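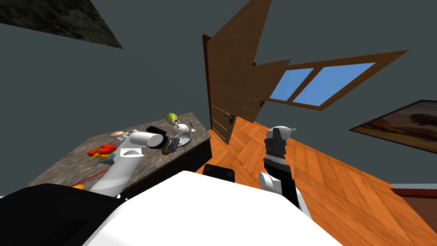

Gruvex Trade-In Kit: a review from someone with too many drawers

Posted 12th July

I own a drawer of dead and dying gadgets. So do you. Mine had got to the stage where it needed a shoulder to close it, so when Gruvex offered to send out one of their trade-in kits, I said yes and cleared the evening.

The kit is free if you go through with a sale and 15 dollars if you don't, a detail you will find at the bottom of the second page in grey type on slightly lighter grey. It arrives as a flat box. Inside are three padded sleeves, a plug-in battery tester, a SIM pin, a microfibre cloth the size of a postage stamp and a prepaid satchel. There's also a card congratulating me on my choice, as if I'd adopted something.

The idea is that you test your old phone or camera at home, get a condition grade, and enter the grade on the Gruvex site for a fixed quote. You skip the usual routine where a buyer promises you a fortune, receives your phone, and finds a scratch on it visible only to phone buyers.

The tester is the good bit. It's a stubby plastic thing with a little screen and it takes under a minute per device. My old Damgaard handset came up as a B, which felt fair given I once dropped it down a flight of concrete stairs. The compact camera wouldn't register at all until I charged it, and finding that charger took longer than everything else in this review put together. It was in the drawer. Of course it was in the drawer.

The app is less good. It wants an account, then a six-digit code, then another six-digit code to confirm that the first one was really me. It asked for the serial number of the camera, rejected it, and accepted the same number typed again in exactly the same way. My favourite screen was the one asking me to describe the "overall mood" of the device. I put tired.

Quotes came through straight away. The Damgaard got 86 dollars, the camera got 28, and a tablet with a cracked corner got 7, and I've had more than that back from returning bottles. For comparison I ran the same three past Asel, who beat the handset price by a few dollars but wouldn't touch the tablet, and past Loltgate, whose quote form was still loading when I went to bed.

I took the Gruvex offer on the phone and the camera. The satchel went in at the post office, the tracking worked, and the money was in my account four business days later at the full quoted price. I had a whole paragraph of complaint half written for this part and have had to throw it out.

A few grumbles. The padded sleeves are sized for phones, and my camera went in with the grace of a foot into a ski boot. The wiping instructions are fine for newer handsets and useless for anything with actual buttons. Customer support, when I asked about memory cards, told me to keep mine, then sent a follow-up survey every day for a week. And the tester goes back in the satchel with your gear, so forget about keeping it to settle arguments at home.

Is it worth it? If you've got one decent phone to sell, yes, and check Asel first. If you've got a drawer like mine, the kit will deal with the top layer. The tablet has gone back in with the cables.

Pros: quick tester, quote honoured, quick payment
Cons: fussy app, tight sleeves, the surveys
Score: 7 out of 10

Comments (2)

Kayode Chukwu
Did the same with two old cameras last December and got the survey emails as well. Mine stopped when I gave them one star. How did you go with the batteries? They made me take mine out and post them separately.

Reply from the author
Mine went in the satchel with the battery fitted and I heard nothing back. There was a sticker for it in the kit, though, so maybe they've changed the rules. I'm holding off on the one star in case I need them for the second drawer.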